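The white table, eight months in

November 17, 2024

In March I decided that what stood between me and an orderly life was a white table. The old one was a brown thing from a second-hand shop in Skelstead, with a ring for every mug it had ever met, and I blamed it for most of my problems. So off it went, and the white one came up the stairs in a box marked 2 of 2. Box 1 turned up 16 days later with the legs.

I do like it. It's big, it's plain and it makes the room look as if somebody sensible lives there. What the shop didn't mention is that a brown table keeps your secrets. A white one publishes them. Toast, pencil, whatever falls off a jumper – it all goes on display until you come round with a cloth, and then the cloth leaves something too.
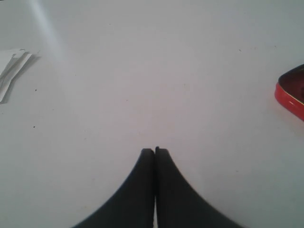 Mostly white, with specks.

My current routine is a damp cloth, then a dry one, then a look from the side with my head down at table height, which I don't recommend to anyone with a neck. I tried a spray from the big Runville supermarket, 30 seconds on and wipe off. It smelled of pears and did what the damp cloth does.

The other rule is that nothing lives on the table overnight. Post goes in the drawer, keys go on the hook, and the drawer no longer shuts. I'll do the drawer next – possibly by March.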